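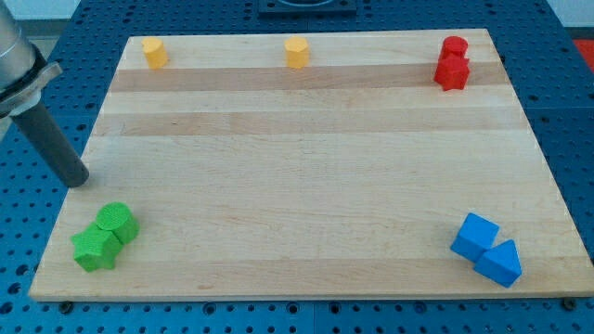 A reader in Drornia writes that she has heard "five more years" since she bought her first dishwasher, and she would like to know which chore a machine can take off her hands today. Her list was short: the laundry, the dishes, the toys on the living room floor. She added that vacuuming doesn't count because she already has a machine for that and still has to pick up the socks first.

Can It Do the Chores Yet?
Gallery 11, Tabletop Work
Posted Mon 27 April

Skarwood keeps this page for people who want to see the work as it stands. We look at household jobs and shop-floor jobs together, as many of them come down to the same few motions: find a thing, move it, put it where it belongs.

Colored blocks on a wooden board, with a rod-shaped tool on the arm. Red, green and blue pieces each stand with their own color. The two yellow cylinders are apart.

Tool: a plain rod with a blunt, rounded tip. A rod can push a block across a flat surface. It can't lift one over another or drop it in a bin.

Pieces: cylinders, stars, a cube and a triangular prism. A cylinder standing on end can tip if it is pushed too high up. A star can turn when it is pushed off center.

Nearest chore at home: clearing a table by sliding things to one side. People do this with a forearm and don't think about it.

Nearest job in a shop: grouping loose parts on a bench before they are packed.

What pushing is good for

Pushing gets less attention than gripping, and it looks less like housework. It is still a large part of how people handle things. You push a plate back from the counter edge, you push crumbs into a pile, you push a box along a shelf until it meets the next one. A machine that can push well needs to know where an object is, which way it will turn, and when to stop. Those are useful things to have worked out before anyone hands it a wine glass.

The hard part is the stopping. Two blocks of the same color need to end up together without knocking a third one out of place. In a kitchen the third one may be a full cup of coffee.

Where the chores stand

These are our own ratings, and they change. We last went through the full list in October.

Sorting by color on a flat surface: yes, if the lighting is steady and the pieces are known ahead of time.

Picking up toys: partly. Hard toys on a bare floor are possible. Soft toys on a rug, under a chair, with a dog in the room, are a different job.

Loading a dishwasher: partly, and slowly. Plates go better than bowls. Pots are still mostly a problem.

Folding laundry: towels, yes, if you are patient. Fitted sheets, no.

Packing mixed orders: yes in some shops. Ghorbani, a small parts shop we have visited twice, gave a packing arm 1,000 mixed orders and it finished 786 of them with no help. The shop still uses it, on the simple orders, and the staff do the rest by hand.

Restocking shelves: partly. The Sultora shelf unit does straight rows of boxes and leaves bags alone.

Wiping a counter: yes when the counter is clear. Clearing it is the other half of the chore, and we rate that half "partly."

How we rate

"Yes" means we would let it run while we were in another room. "Partly" means we would stay and watch. "No" means it would be faster to do the job ourselves, including the time spent complaining about it. We don't rate from promotional videos, and we don't give credit for a single good try.

To the reader in Drornia: of your three, the toys are closest. We would not throw out the toy basket or wait to buy a new one. If the price matters, and it does to most people who write to us, our cutoff for calling anything a household machine is $2,000. None of the machines we rated "yes" for picking things up comes in under it.

Send us the chore you would give away first. Please say what kind of floor you have and whether there are stairs.

Next gallery: dishes and racks
Previous gallery: towels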